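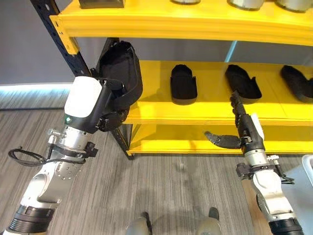 When will the second-hand shop in Nundham open its new premises? The doors open in April, at 10 in the morning, in the former Daslow carpet showroom on Mill Road.

The shop, run by the Nundham Reuse Trust, has been trading from two rooms above the old post office for the past six years. Stock has to be carried up a narrow staircase, and customers with pushchairs or wheelchairs have not been able to get in at all. The new site is all on one level and has its own car park with 18 spaces.

Keyvan Naseri, the manager, said the move had been talked about for a long time but the rent on larger units in the town had always been too high. The Daslow building came up last summer when the carpet firm moved to its warehouse at Zuvus Park. The trust has signed a ten-year lease, with the first year at half rent.

"We turned away furniture every week because we had nowhere to put it," he said. "A good table would come in and we would have to send it over to another town. That can stop now."

The shop sold 1,826 pairs of shoes and boots last year, making footwear its second best seller after children's clothes. Books came third. Electrical goods were not sold at the old address, but a small testing bench is planned for the back of the new building, and lamps, kettles and radios will be taken in once a trained tester is in post.

Prices will stay as they are until the end of the year. Most clothes cost between £2 and £6, and school uniform will still be £1 an item. Furniture will be priced piece by piece. Delivery within the town will cost £15, and the trust hopes to bring in a lower charge for people on benefits, although this has not been settled.

Donations will be taken at the side entrance on Rostami Lane, next to the tyre garage. Drivers are asked not to stop on Mill Road itself, where there are double yellow lines on both sides. The drop-off point will be staffed from 9.30am until 4pm. Bags should not be left outside when it is closed – the trust paid to have a large amount of rain-damaged clothing taken away last winter and does not want to repeat the expense.

The shop will accept clean clothes, paired shoes, crockery, pans, toys, books and small furniture. Sofas and armchairs must still have their fire safety labels. It cannot take mattresses, duvets, child car seats, cycle helmets or knives.

Residents living behind the building raised concerns about traffic when the change of use was put forward in the autumn. Some asked for the Rostami Lane entrance to be closed altogether. The permission that was granted allows it to be used in the daytime only, and vans collecting unsold stock will have to load at the front before the shop opens.

The new premises will employ 16 people, most of them part-time, compared with nine at present. Four of the new jobs are in sorting and pricing, two are on the tills and one is for a van driver. Application forms can be picked up from the present shop or from Nundham Library, and the driver must have held a full licence for at least two years.

Fitting out the building has cost around £40,000, paid for mainly out of savings. A town appeal brought in £1,410 towards the ramp at the front door.

The rooms above the old post office will stay open until the week before the move. Anything left on the rails during the last few days will be sold at half price, and the remaining books will be given away. Shop vouchers bought at the old address can be used at the new one.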